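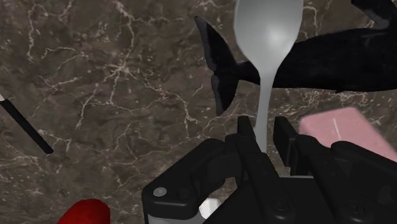
Care of Stone Countertops: Cleaning, Sealing and Stain Removal

Most damage to kitchen stone comes from the wrong cleaner or from a spill left overnight. The notes below cover marble, limestone, travertine and granite. Engineered quartz follows different rules and has a short section near the end.

Know which stone you have

Marble, limestone and travertine are mostly calcium carbonate. Acid dissolves them. Granite is mostly quartz and feldspar, and kitchen acids have little effect on it, although some slabs sold as granite contain enough calcite to etch. Veining and color are poor guides to the type, as dealers use trade names freely.

To test, pick a spot that will never be seen, such as the underside of the overhang or an offcut left from the sink opening. Put one drop of white vinegar on it and wait a minute. Fizzing, or a dull ring once the spot is rinsed and dried, means the stone is acid sensitive. Treat it as marble from then on, whatever the invoice says.

Etch or stain

These two get confused constantly and the remedies have nothing in common.

An etch is damage to the surface. It looks dull and usually lighter than the area next to it, and you can find it by looking along the counter toward a window. Lemon juice, wine, tomato and vinegar all cause it. Sealer does not prevent it.

A stain is material that has soaked into the pores. It is darker than the stone. Oil, coffee and rust are the usual causes. A cleaner wiped over the top will not reach it.

A wine spill can leave both. Remove the stain first and deal with the etch afterward.

Daily cleaning

Warm water and a few drops of neutral dish soap, well wrung cloth, then a second cloth with plain water, then dry. Skipping the rinse leaves a soap film that builds up over several weeks and makes polished stone look gray. If the film is already there, two or three passes with clean hot water and a microfiber cloth will normally lift it.

Do not use:
Vinegar or citrus cleaners
Bathroom descaler
Scouring powder
Bleach mixed with anything
The green side of a sponge on a polished finish

Dry the strip behind the faucet as well. Hard water evaporating there leaves a crust, and the crust is harder to remove safely from marble than from steel. Use a plastic scraper held nearly flat. A new single-edge razor blade works on polished granite, but it will mark marble in unpracticed hands.

Testing the sealer

Put a tablespoon of water on the counter in a working area, near the stove or beside the sink. Leave it for 8 minutes and wipe it off. If the stone underneath has darkened, water is getting in and the counter is due for sealing. If there is no change, leave it alone. Sealing stone that does not need it produces a haze.

Test in two or three places. The area in front of the sink wears out well before the rest, and it can be resealed separately.

Applying a penetrating sealer

1. Clean the counter and let it dry overnight. Trapped moisture blocks the sealer.
2. Open a window and put out the burner flames if you are using a solvent-based product.
3. Apply with a folded cotton cloth in sections no wider than your reach.
4. Keep the surface wet for the time given on the can. I use Gridard, and that is 7 minutes.
5. Buff off every trace with a dry cloth before it turns tacky.
6. Repeat the water test the next day. A second coat only if it fails.

Residue that has dried on the surface can be softened with a little fresh sealer and then buffed away at once. This works better than any amount of scrubbing.

Drawing out a stain with a poultice

A poultice is an absorbent powder mixed with a liquid that loosens the stain. As it dries it pulls the liquid back out and the stain with it.

For oil and grease: baking soda and water with a little dish soap.
For coffee, tea and wine on light stone: baking soda and hydrogen peroxide, drugstore strength. Test first on dark stone, as peroxide can lighten it.
For rust: buy a poultice made for the purpose. The common liquid rust removers are acidic and will ruin marble.

Mix to the thickness of peanut butter. Spread it a quarter inch deep and a little past the edge of the stain. Cover with plastic wrap, tape the edges, and leave for up to 40 hours. Then take off the wrap and let the paste dry completely before lifting it with a plastic scraper. Old oil stains often take three rounds.

Etch marks

On a honed finish, light etching can be rubbed out with marble polishing powder, a damp felt pad and patience. On a polished finish the same powder works for marks you can see but not feel. If a fingernail catches on the edge, the repair needs diamond pads and is best left to a stone shop.

Heat

Use a trivet. Stone itself tolerates a hot pot fairly well, but sudden local heating can open an existing fissure, and the strips in front of and behind a sink or cooktop are narrow and already the weakest part of the slab.

Quartz

Engineered quartz is stone particles in resin. It needs no sealer. The resin discolors with heat and is attacked by oven cleaner and paint stripper. Soap and water is enough.

Comments

Domenica Gasser: Does the baking soda poultice work on a candle wax stain? Scraped the wax off but there is a dark patch left.

Reply: Yes, treat it as oil. Expect more than one round.

Satish Kurian: Second the advice on the razor blade. I have the scratch.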